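Clarodeo Bin Picking Project
Progress report to the Bradlow Fund
September 16, 2025
Prepared by the project office, Wenusberg laboratory

1. Status

Work during the reporting period continued on the picking of painted blocks from open metal bins. The main trial series was interrupted by a fault, described in section 2, and the series is now behind the schedule agreed with the Fund. Spending remains within the approved budget. No person was injured and no claim has been made on the equipment insurance.

2. The fault

The trial plan called for 3000 pick attempts. During a pick close to a bin wall, the gripper closed on a block while one finger was pressed against the metal. The controller should have stopped the arm when the contact force passed the set limit. It did not, and the arm continued downward until the operator used the emergency stop. The front bin was pushed out of position and one finger linkage was bent.

The log showed that the force limit had been set correctly at the start of the day but was lost when the program was restarted after a break. The restart loaded an older settings file with no limit for moves inside the bin. This file had been kept from early bench tests and should have been removed. The laboratory regards this as a failure of its own procedures — the arm performed the moves it was given.

A second finding came out of the same inspection. The cables along the wrist pass near the bin wall when the arm reaches low, and one cable sleeve showed signs of rubbing. The sleeve was replaced before work resumed.

3. Measures taken

The old settings file has been deleted from the cell computer and from the backup. The program now refuses to start unless a force limit is present, and the operator must confirm the value on screen. Speed inside the bin has been reduced to 30 percent of the earlier setting. The bins are held with bar clamps, which are checked before each session.

The bent linkage was replaced with a spare part supplied by Ağca. Delivery took 14 days, and this accounts for most of the delay.

4. Results since the restart

A short series of 200 attempts was run under the new settings. The force stop was triggered several times near the walls and halted the arm on each occasion. Blocks lying flat were picked more reliably than blocks leaning against a wall, and the latter remain the main cause of missed picks.

5. Next steps and request

The laboratory proposes to resume the full series at the reduced speed and to add a separate test for picks along the bin walls. The cable routing at the wrist will be reviewed before the speed is raised again. We ask the Fund to approve a later end date for this stage, with no change to the total grant. A revised schedule will be sent once the wall tests are complete — the current one should be treated as withdrawn.
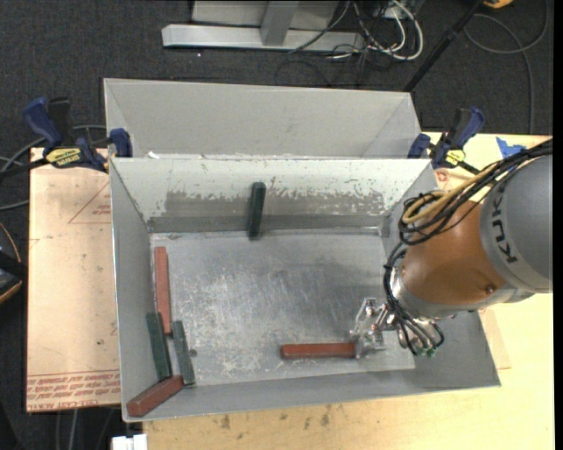 Questions on this report may be addressed to the project office at Wenusberg. The fault log and the new start-up checklist are available to the Fund on request.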